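Wireless setup should not need a second app

I bought a Dalanex camera in October and spent most of a Saturday getting it to talk to my phone. I have set up a good many wireless gadgets and do not mind reading a manual. My complaint is with the method, which has become the usual one and which I think should be dropped.

The method goes like this. The camera makes its own wireless network. You install the maker's app, open it, and give it permission to use Bluetooth, location, local network and photos. The app finds the camera over Bluetooth and then asks the phone to leave your home network and join the camera's. The phone does so, notices that the camera's network has no internet, and goes back to the home network. The app then says the camera cannot be found and suggests you move closer to it. In my case the camera was on the same desk.

There are 14 steps in the printed leaflet. Only 4 of them concern the camera. The rest are about the phone, and several were wrong for my version of the phone's software, where the menus have been renamed. The leaflet cannot be blamed for that, but it shows the weakness of tying a camera you may keep for ten years to a phone system that changes every autumn.

Makers will say that the app is there to make things simple. For a first-time user on a good day it probably does. The trouble starts when something fails, and the app hides the one piece of information you need. "Connection failed" could mean a wrong password, a blocked permission, a network on the wrong band or a second phone already paired. The camera must have some idea which. My old Kadlec compact had a menu page that showed the network name, the password, the address and the last error as a number. It was ugly and I fixed every problem I ever had with it from that page.

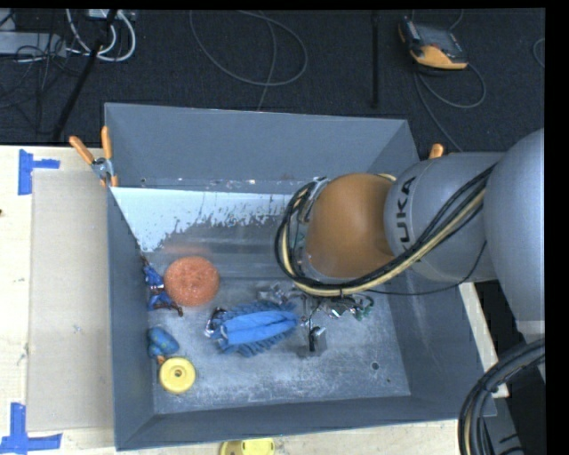 I would also like the connection to work without the app at all. A camera on the home network could offer its pictures through an ordinary web page or a shared folder, as cheap printers and storage boxes have done for years. You would type an address, see your files and copy the ones you want. Any phone, tablet or computer could do it, including the ones that are too old for the current app. Custel did something like this on two models and then removed it from the third, saying that customers preferred the app. I was a customer and was not asked.

Then there is the size of the thing. The Dalanex app takes up 355 MB on my phone. To move a picture from one device to another, I have been given a news page, a shop, a photography course and a badge for logging in three days running. An account is required before any of it opens. I can see why the marketing people want one, but the camera and the phone are both mine and both in my house, and no account is needed to carry a file between them.

Some people will tell me to take the card out and use a reader. I do, and it is what I ended up doing that Saturday. It moved 300 pictures while I made a cup of tea. But wireless transfer is printed on the box as a feature and is part of the price. If the answer to every fault is to use the card, the feature should come off the box.

There is a question of lifespan too. The Zirkberg action camera in my drawer still takes decent video. Its app was withdrawn from the store two years ago, and as the clock and the video quality can only be set from the app, it now stamps everything with the wrong date. Nothing in it has worn out.

What I am asking for is modest. Put the network details and a proper error message on the camera's own screen. Let the camera join a home network and serve its files in a standard way. Keep every setting reachable from the camera's own buttons. Makers who want to offer an app on top of that are welcome to, and I might even install it.

Until then I will be checking the manual before I buy, since most makers put it online. If the wireless chapter begins with downloading the app and has no second section for doing without, I will treat the camera as one that has no wireless and decide what it is worth to me on that basis.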